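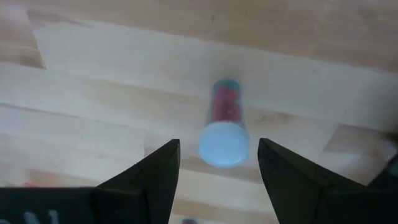 Figure 3. Capped tube, wrist view. Fingers open on both sides of the blue cap.

3.2 Picking up small containers from a tabletop

Applies to the Riltelier arm with the two-finger gripper. Complete the wrist camera check in section 3.1 first.

Scope. The Tidy routine picks up one small rigid container at a time and sets it in a tray. It does not open, sort or refill containers. Those chores remain manual in this release.

1. Clear a work area on the table. Keep cups, cables and loose paper outside it.
2. Place the container on its side. Standing tubes are often knocked over on approach.
3. Turn the container so that one end faces the gripper.
4. In the Priltis console, select Tidy, then Single Item.
5. Wait for the outline to settle on the container. On pale wood, a clear body may be outlined only where the contents show through. If so, choose Anchor to Cap and select the cap.
6. Check the wrist view. The container must sit centered over the gap between the fingertips. If it is off to one side, press Realign.
7. Press Close. The fingers stop when the force limit is reached.
8. Press Lift, then Place.

CAUTION: Do not raise the force limit above the default for thin plastic. The body can crack before the gripper reports a fault.

CAUTION: Keep hands out of the work area until the status light is green.

NOTE: Strong overhead light washes out the table surface and weakens the outline. Dim the lamp or move the table. A slightly soft picture while the arm is moving is normal and does not call for recalibration.

NOTE: Success rates depend on the container. In the Trodville bench trial (F. Tanguy, 3,000 picks), most failures were rolled tubes. The arm does not chase a rolling item. Stop the routine, reposition the item and restart from step 3.

Maintenance. Inspect the fingertips every 2,000 picks. Replace both if either tip is chipped. If Realign fails 20 times in one session, repeat the camera check before continuing.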